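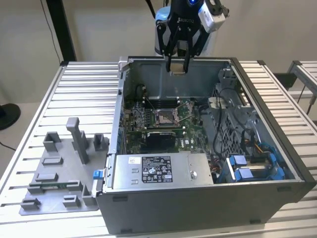 Torre Dell deitada na mesa, tampa lateral fora. Soquete da CPU vazio, alavanca levantada.

fevereiro, 14h e pouco

Máquina do lote Trusum, etiqueta nossa 764. Aberta na mesa de perfil de alumínio, a bancada grande está com a Sunita.

- soquete: olhar pinos com lupa antes de qualquer coisa. NÃO baixar a alavanca
- placa de vídeo fica onde está por enquanto
- fonte: anotar o que diz a etiqueta preta, ainda nao copiei
- discos nas gavetas azuis — perguntar ao Zulkifli se já tem backup, senão ninguém mexe
- cabos pretos perto das memórias, prender com velcro depois, atrapalham a mão

Pasta térmica: acabou a boa. Pedir à Astau, ref. 3055, duas seringas.

Placa cinza impressa fica à esquerda do gabinete, por favor não guardar na gavta das ferramentas. Procurei por ela ontem meia hora.

Falta: CPU de reposição (Hollis diz que tem uma no armário), limpar o pó da gaiola dos discos, teste de memória à noite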